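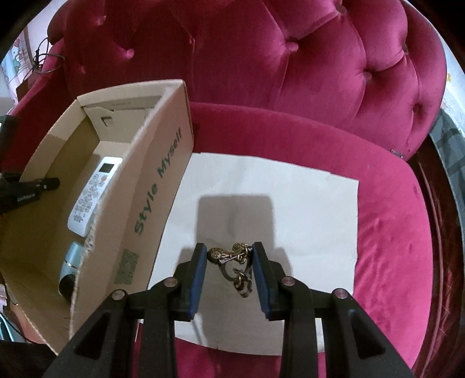 Prolura Hand-Held Gripper, Home Practice Edition

Two-finger gripper with padded jaws, printed practice handbook included
Item no. 672
In stock, ships from our own workshop

The Prolura is a gripper you carry in your hand and take to wherever the objects happen to be, and for the people who buy it from us that usually means somebody's home. We have been selling it since January, and in that time we have had more calls about how to work with it properly than about the gripper itself, so this page has grown a good deal longer than the one we started with. We hope you'll bear with us! If you only want the price list, the ordering notes are at the bottom.

What you get

One Prolura gripper, black body, with two black fingers
Rubber pads in dark blue, one fitted to the inner face of each finger
One spare pair of pads
A soft carry bag
The Probert Practice Handbook, spiral bound, which lies flat on a table

The pads

We are fond of these pads. They have enough give to close on something small and knobbly, like a keychain or a pendant with lots of little openings in it, and they let go cleanly when you open your hand. They are also the part that wears, and the handbook is firm on this point: change both together, never just the one. A new pad facing an old pad closes a little crooked, and then you spend an afternoon wondering why thin things keep turning sideways on you. Replacement pairs are item no. 501.

Wipe them with a barely damp cloth before you start and again whenever you change from one sort of object to another. No solvents, please, and no hand cream on the fingers of whoever is doing the wiping (we learned this from a very nice customer with very soft hands).

Working in people's homes

The handbook was written by Shafiq Jayasinghe, who has trained our customers' teams for years and has a gift for saying sensible things in a way that sticks. Most of it concerns manners as much as machinery, and we think that is right. A few of the rules we get asked about most:

Ask before anything is moved, and ask about each surface by name. "Can we use the living room?" leaves a lot of room for misunderstanding. "Can we use this chair, this table and the top of that chest?" is much better, and people appreciate being asked.

Cover soft furniture before setting objects on it. Plain white paper is perfectly good, and small metal pieces are easier to find again on it than on velvet or a deep-pile fabric. A few wrinkles do no harm. If the sheet begins to slide, stop and lay it again.

Keep the objects waiting their turn in one open container, close by. A cardboard box will do nicely. Write down what goes in when you start, and read the list back with the householder before you leave.

Put away anything with a name, address or account number on it. Letters, medicine bottles and school papers are the usual ones, and family photographs deserve the same care.

Keep jewelry low. The handbook asks that chains, charms and anything else with links be lifted no higher than a hand's width over the covered surface. If a link catches on a pad, open the jaws and free it with your fingers. Don't shake it loose.

Never use the gripper on a person or a pet, or on anything that is plugged in, lit or full of hot liquid. Glass is allowed only with the householder's say-so and only when empty.

Take breaks. Shafiq suggests handing the gripper over to a partner before your wrist starts to complain – by the time it does, your grips have already been getting sloppy for a while.

Checks before each visit

Open and close the jaws fully, five times, slowly
Look along both pads for nicks and lifting edges
Try each of the body screws with a driver, snug and no tighter
Check that your consent form is signed for today's rooms
Pack the spare pads

Goes well with

Skotine carry case, hard shell, item no. 507. Holds the gripper with pads fitted, plus the handbook.
Fedaton record book, with tear-out consent forms and object lists. Sold in packs of 11.

Ordering and returns

Orders placed before noon leave the same day. Unused grippers can come back within 30 days, and pads can be returned if the packet is sealed. Teams buying several sets are welcome to call us first, as we can usually add a training morning with Shafiq and are happy to talk through what sort of homes you'll be visiting.

Handbook text last revised 24/06/2025. Owners of the earlier printing can write to us with their order number and we will mail the new pages free of charge.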